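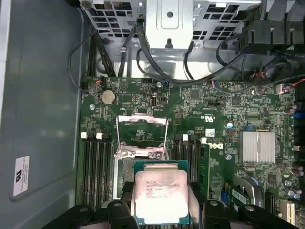
Robot software engineer, manipulation and planning (two posts)

Korum, Drastska site. Posted Mar 23, 2020

We write the software that lets a robot arm work inside a computer: processors, memory, cables, all the fiddly parts that were designed with human fingertips in mind. We are a small and fairly talkative team (tea is taken seriously, and so are code reviews) and we would love two more people to join us for the next stretch of the project.

Most of your days would be spent on Plotero, our motion planner, and on the control layer beneath it. Lowering a Xeon towards an open socket leaves very little room for error, so the planner has to listen to the wrist camera and the force readings at the same time, and decide sensibly when the two disagree. At the moment it doesn't always decide sensibly, and that is a good part of the job!

You'd also look after Vi, the logging and replay tool that we all lean on. It can step through any run alongside the camera view, and it badly needs a better search, a kinder timeline and somebody who enjoys writing tests.

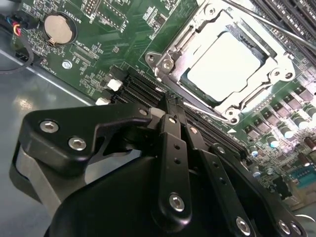

Ilaria Parisi would like applicants to know that memory slots have taken up more of her year than processors ever did, and that anyone with fresh ideas about contact detection will be made very welcome indeed.

What we're hoping for

Good C++ or Python, and preferably a bit of both
Some experience of motion planning, force control or camera calibration, whether from work, study or a long-running hobby
Patience with real hardware, and a habit of writing down what you tried
Clear written English, as our notes are shared between sites

A degree is fine, and so is the lack of one. Both posts are full time for 2 years, with 7 weeks of leave, and can be done at 85 per cent hours if that suits your life better. We'd like you to start by October, though we can be flexible for the right person.

To apply, send a CV and a page or so about some software you're fond of to Agata Donati at Korum. Informal questions are welcome too, and she answers all of them herself.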